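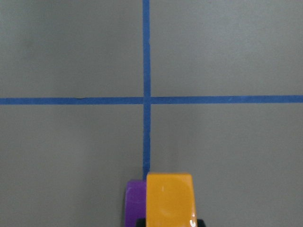 Two fingers over a taped gray surface.

People ask me when they will be able to buy a machine that folds the towels and clears the sink. I usually ask what they would pay, and for what. A helper that does one chore on a good day is a different product from one you can leave alone in the house.

I ran the packing room at Abella for nine years. We bought a lot of equipment, and the best of it did one thing. Our carton sealer handled 2,990 boxes on a busy shift and did not care what was in them. If a box came down the line sideways, a person walked over and turned it. I think the home is mostly sideways boxes.

Dindo Layug, who worked the line next to mine and now fixes conveyors for Gumov, disagrees with me. He says the arms are getting cheap enough that shops will put up with some fumbling. He may be right about shops. A shop can bolt down a table, tape off the spot where the part goes and keep everyone's coffee away from it. My kitchen counter has mail on it.
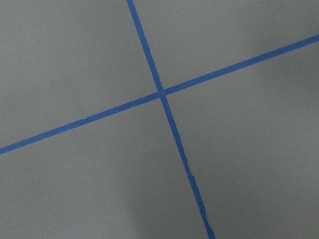
Blue tape, crossed, with a ragged stretch on one strip.

Tape is a cheap way to mark a place, and I used plenty of it at Abella. It also wears. Workers step over a torn piece and go on as before. I would want to know what a machine does with it before I signed for one.

Rirunel sent me a sales sheet in January that said its arm had finished 999 picks out of 1,000. The sheet left out who set up the parts, how long that took, and what happened on the other pick. At home the other pick is a glass on the floor. I wrote back with those three questions and got a second copy of the sheet.

So my answer is yes for a fixed job on a fixed table, with somebody close by. For laundry, dishes and a child's bedroom, I would hold on to my money for now.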